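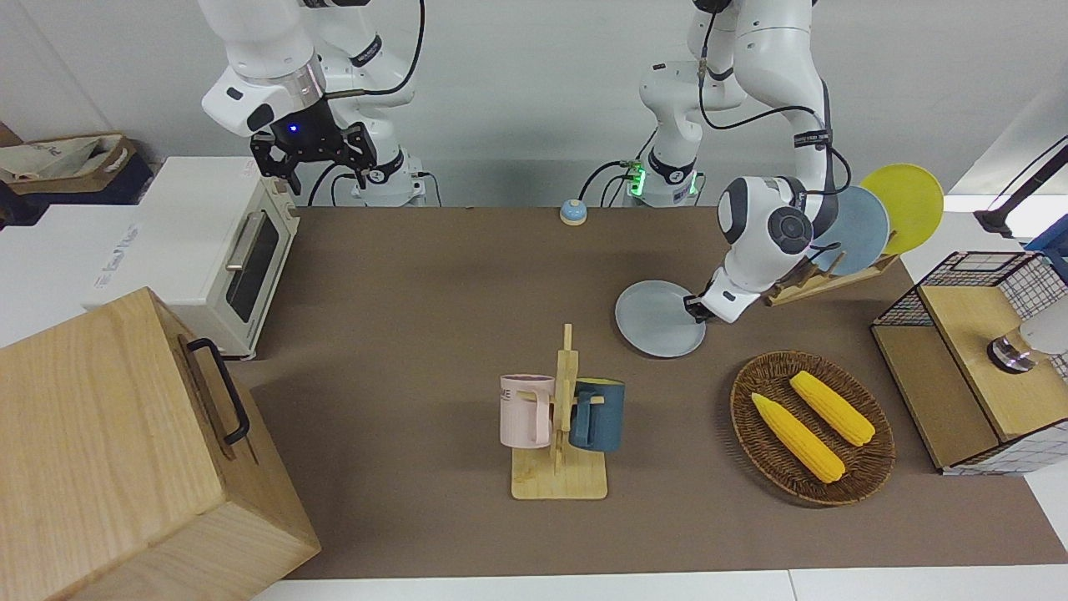 Re: [prarkent-owners] Coolant smell, Nelum wagon
2022-10-04

> Dealer in Morris quoted me for a heater core after a
> 3 minute look. Has anyone had a second opinion at Lakalow?
> 63 thousand miles, no puddles.

I have, and I paid for the privilege.

Check the cheap stuff first. Mine was the cap, a part Lakalow stocks for 7 dollars and mentions to customers only under pressure.

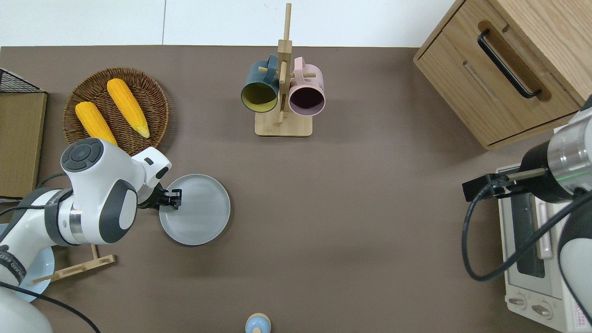

The smell on mine came and went with the heater, so I suspected the core too. Pull the passenger carpet before you sign anything. If the padding is dry, put it back and look at the hose clamps up front. Old coolant crust on mine was orange-yellow, near enough the color of those two corn cobs on the wicker tray, and easy to spot with a flashlight.
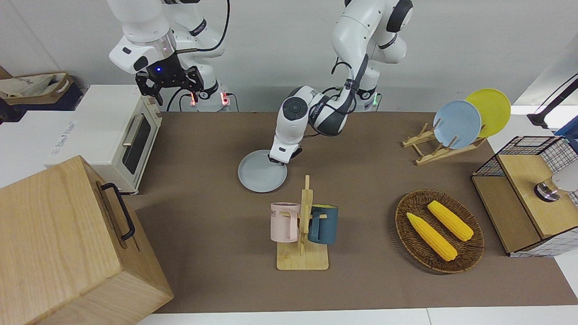

What Lakalow charges

Pressure test is 69 dollars, credited if they do the repair. They will also offer you a cabin filter.
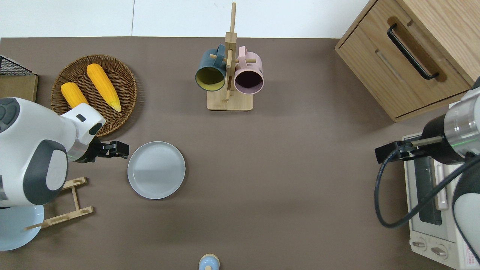 Say no to the filter. They offered me one in January, and again while I was paying for the first.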